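How to write page titles and descriptions for a small shop site

If you've got a little online shop and an hour to spare, this is my favourite job to start with! Page titles are the blue lines people click in search results, and fixing them costs nothing. I did 68 of them for Brirum, a two-person homewares shop, and had a ball.

Step 1. Make a list of your pages

Open a spreadsheet and paste in every page address, one per row. Add a column for the title you have now and another for the new one. Plenty will say "Home" or "Product" and nothing else — those go to the top of the pile. 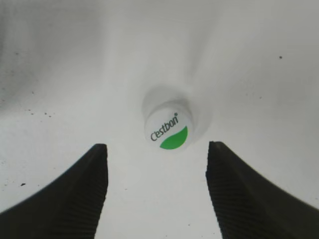
Step 2. Write down what a customer would type

Use their words, even if you'd never say it that way yourself. Mehrangiz Rostami, who owns Brirum, had "vessels" all over the site, while her customers kept emailing about vases. Go through your inbox too. It's full of gold.

Step 3. Write the title

Put the plain name of the thing first, then the detail that sets it apart (colour, size, suburb), then your shop name. Say it out loud. If you trip over it, take a word out.

Blue ceramic vase, tall, Brirum

That's plenty. 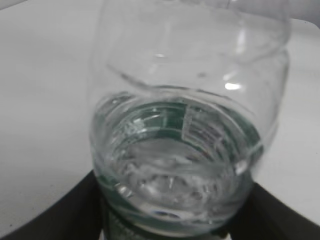 Step 4. Add a description

You get a couple of short sentences. Tell people what's on the page and mention anything they'd want to know before clicking, like free pickup or gift wrapping. Search engines sometimes swap in their own text, so don't agonise over the commas. Do write a fresh one for each page, though!

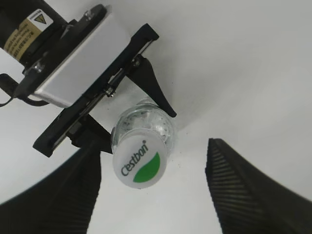 Step 5. Save, then leave it alone

Publish the lot, note the month in your spreadsheet and wait. I give it at least 14 days before I peek at the clicks, and longer for a quiet shop. Changing titles every second day makes it very hard to tell which version did the work.

Once you do look, start with pages that show up often but hardly get clicked, and have another go at those titles first.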